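Prolley Computer Reuse Project
Progress Report to the Padness Fund
Reporting period ending December

1. Summary

The project remains on schedule against the work plan agreed with the Fund. During this period 126 desktop computers were received from donor organizations, inspected and entered in the register. Of these, most were suitable for refurbishment. The rest have been set aside for parts. The total number of machines received since the grant began now stands at 464.

2. Intake and inspection

The largest donation came from the Magyar office, which replaced its desktop computers in a single exercise. The machines arrived without keyboards or power cords, and matching cords were bought from the consumables budget. Intake is now limited to Friday mornings, and donors are asked to confirm quantities in advance. This has reduced crowding at the loading door, although two deliveries still arrived unannounced.

Every tower is opened before it is powered on. Staff check the cabling, remove dust and record the drives fitted. A revised inspection sheet was introduced in the second month of the period and has cut the time spent on each machine to about 8 minutes.

3. Drive removal and data security

Under the terms of the grant, all hard drives must be removed and erased, or destroyed, before a computer leaves the workshop. Removal is straightforward in towers where the drives sit in trays with plastic latches. Older cases that rely on screws on both sides of the cage take considerably longer, and these are now grouped and handled together.
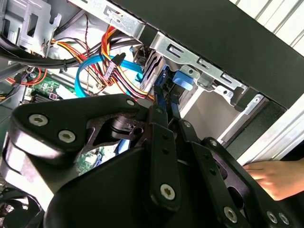

Latches that break during removal are replaced from the parts stock where a match can be found. The workshop has also begun labeling each drive with the register number of its tower, following an audit query in the previous period. The query has been closed.

4. Distribution

Refurbished computers were supplied to schools and community centers through the Baltico distribution program. Three centers have asked for a second delivery, and these requests will be considered once the current waiting list has been cleared.

5. Budget and next period

Spending is within the approved budget. A small underspend on transport is expected to be used for additional storage shelving, subject to the Fund's approval. Work in the next period will cover the remaining Magyar machines, the disposal of unusable parts and a stock count of memory and drives.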